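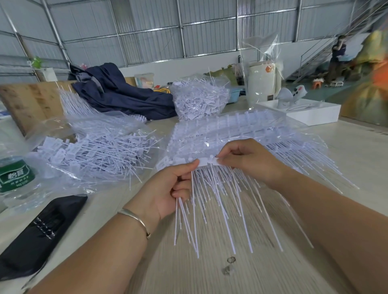
White ties on the runner, over a wooden worktable.

Rerholm Runner Ties, White, Bagged
Sold by the bag. Stonville warehouse stock.

We resisted carrying ties on a runner for a long time. The pitch from every supplier was the same: they save hours, they never tangle, your crew will thank you. We sell a lot of fasteners and have heard that pitch about most of them. So before you put a bag in your cart, read what we think these are good for and where you'd be wasting your money.

What you get
Thin white plastic ties, joined at the heads by a molded strip. You pull one off, use it, and go back for the next. The strip itself is scrap once the ties are gone. Put it in the trash, or in plastic recycling if your hauler takes it (ours doesn't).

What they're good for
Light bundling, mostly. Closing bags, hanging tags on garden stock, keeping a cord coiled on a shelf. If you do the same small job over and over while standing in one place, having the heads lined up does help. Gumaro Galindo runs our packing side and was against the switch. He now orders them for his own tables, though he still says the time savings in the Rerholm brochure are "somebody's daydream."

What they're not good for
Anything that carries weight. Anything overhead. Anything on a vehicle. We don't publish a load rating for this item, and you should be careful with any seller who quotes you one for a thin tie without saying how it was tested, at what temperature, and how old the ties were. A number on a bag is easy to print.

We also don't recommend them for outdoor jobs that have to last. White ties go brittle in the sun. People tell us they've had a white tie on a fence for years and it's fine. Maybe so. For outside work, buy a black one that the maker says is UV rated, and check it now and then anyway.

Do they really not tangle?
They tangle less. A strip that stays whole is easy to handle. Once a bag has been dug through a few times you'll have broken runners and singles mixed in with the full strips, and then it's a bag of ties like any other. If you want them neat, lift the strips out one at a time and keep them flat in a shallow bin. Hardly anyone does this, including us.

Compared with the others we stock
Ikby loose ties: Cheaper per tie. No strip to throw out. If you only use a handful a week, get these and skip the rest of this page.
Gezer reusable ties: They have a release tab and cost more. The tab works, but we find it stiff with gloves on. Worth it for cords you move often. Hard to justify for anything you'll cut off and toss.
Hook-and-loop straps: Better than any plastic tie for computer cables. We'd rather sell you those for that job.

Ordering
Full bags only. We no longer split bags, so please don't ask the counter to do it. Orders of 11 bags or more get the trade price, and you don't need an account. Stonville had 1,848 bags on hand at the November count, so ignore any "low stock" message you see at checkout. It's a default in the cart software and we've asked to have it removed.

Returns
Unopened bags, 90 days. Opened bags can come back within 21 days if there's a fault, such as heads that won't grip or ties that snap on the first pull. Send a few of the bad ones along with the bag. Melquiades Pacheco at the returns desk will try them himself before he signs off on the credit.

Customer notes
"Fine. They're zip ties. The strip is handy at the bench and a nuisance in a tool pouch." Yaa Amoah
"Had two strips where the ties tore off ragged and left a sharp nub on the head. Rest of the bag was OK. Would buy again at the trade price, not at the single price." Damián Nava

Questions on bulk orders go to Jacinto Bautista at the trade counter. He will ask what you're using them for.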